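Qui sommes-nous

Accueil > L'atelier > Qui sommes-nous > Journée portes ouvertes

Allbridge, c'est un atelier de robotique de service et une petite école sous le même toit. On forme des techniciens, on prépare des gestes pour les robots de demain, on répare aussi ce qui casse. Beaucoup de choses cassent.

Ce qu'on fait, en vrai : des tâches de maison. Plier, ranger, ramasser, poser. Pas de bras soudeurs ni de chaînes d'usine -- d'autres font ça très bien. Nous c'est le linge, la vaisselle, les tiroirs. Le linge surtout, parce que c'est mou et que rien n'est jamais deux fois au même endroit.

Deux équipes :
Kimaro -- la collecte. Gestes faits à la main avec une pince portative, dans des vraies chambres, des vraies cuisines.
Skomirer -- l'entraînement et les essais sur robot. Souvent en retard sur Kimaro, normal.

La formation dure 12 semaines. Rentrée en septembre, une seule par an pour l'instant. Pas besoin de savoir coder au départ, il faut par contre de la patience et accepter de refaire le même pli toute une matinée.

La journée portes ouvertes

On ouvre une fois par an. Accueil café, tour de l'atelier, puis démonstration. Les visiteurs regardent d'abord, ensuite ils prennent la pince et essayent eux même. Les enfants se débrouillent mieux que les ingénieurs, on a arrêté d'être vexés.

Au programme de la démo : un lit, un tissu, la pince à doigts bleus. On approche doigts ouverts, on vise un pli, on referme, on soulève. Dit comme ça c'est simple. La question qui revient à chaque visite : pourquoi sur un lit et pas sur une table ? Réponse courte, les gens plient leur linge sur leur lit.

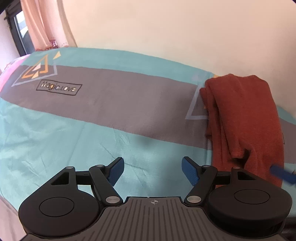

Démo linge, pince ouverte.
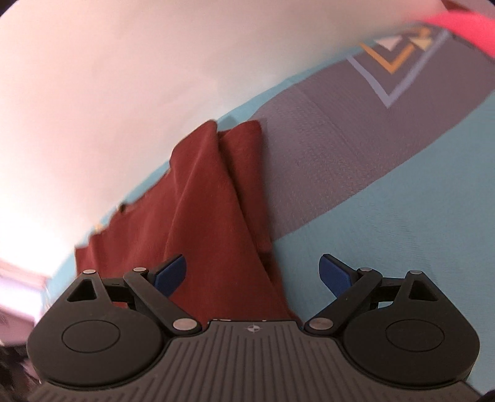 Chaque geste est enregistré puis relu. Un geste raté est gardé aussi, avec une note. Pour le module linge on en est à 2,553 gestes validés, objectif suivant pas encore fixé (on en discute). Le premier palier était à 1,000 et on croyait que ça suffirait largement.

Après la démo, passage chez Skomirer pour voir le robot travailler. Il est lent. Prévoir du temps, et une chaise.

Nos partenaires

Stollus nous fournit les pièces mécaniques et accueille des stagiaires à la sortie de la formation. C'est aussi chez eux qu'on fait réviser les pinces quand les articulations prennent du jeu.

Infos pratiques

Capacité 300 visiteurs sur la journée, par petits groupes. Inscription obligatoire via le formulaire de contact, indiquez le nombre de personnes et si vous venez avec une classe. Entrée gratuite. Accès fauteuil par la cour, sonnez au portail. Pas de parking sur place -- laissez la voiture plus loin et finissez à pied.

Les écoles qui veulent une visite en dehors de cette journée : écrivez nous, on repond à tout le monde mais pas toujours vite.

Page mise à jour le 1er décembre 2020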